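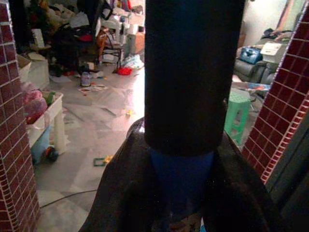 Clultow Recipe Cards

Welcome, and thank you for stopping by! Clultow is a collection of 2392 home recipes, typed up from the handwritten card boxes that came to us through the Whitelaw swap table (mostly casseroles, pickles and an awful lot of lemon bars).

What you get

cards.csv has one row per recipe, with title, ingredients, steps and oven temperature. notes.csv holds the 132 cards with scribbles in the margins, which I couldn't bear to leave out.

Known problems

Spelling is kept as written, so "tsp" and "teasp." both turn up. In 60 rows the oven temperature is blank. Version 2 fixes the doubled quotation marks, and corrections are welcome any time.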